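Keeping a Small Gripper Arm in Good Order on the Bench
Workshop tips from Vasilică Grecu, Otia

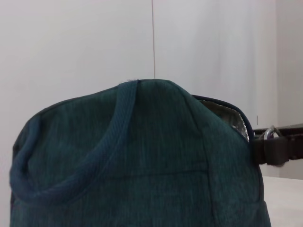

A gripper arm needs little care, but it needs it regularly. Mine is a small table model, and I do the same checks before every working day. First I wipe the finger pads with a cloth that is only a little damp. Dust on rubber makes it slide, and then people raise the grip force when they should clean. After that I let the arm try something soft. A lunch bag with a thick, ribbed carry handle is very good for this, as the handle is round and hangs in a wide loop across the front. If the fingers close evenly on such a handle, they will do well with most things in the house. Keep the strap and its metal ring away from the pads, for metal cuts rubber quickly.

Changing the pads
Switch off the power and hold the arm with one hand before you loosen anything. On my gripper each pad has 4 small screws. Put them in a jar lid so that they do not roll under the bench. Clean the old glue with alcohol, wait 5 minutes, and press the new pad from the middle to the sides. Tighten the screws by hand, a little on each one in turn.

The cable
Most faults I have repaired were in the cable. It must have a loose curve near the wrist. Turn the wrist slowly to both ends of its travel and watch if the cable pulls. My friend Laurențiu Roman from Warley fixed his with a tight plastic tie and it broke inside after 56 days. I use a soft cloth tape and I change it every March.

The wrist lens
Blow the dust away first, then use a dry lens cloth. Do not use kitchen paper. A fingerprint on the lens makes cloth look smooth, so seams and zipper edges become hard to find.

Zero position
When you have finished, send the arm to its zero position 20 times at low speed. If it stops in a different place, check the base screws before you change any numbers in the program. I put a pencil mark on the table next to the base, and I look at it every morning.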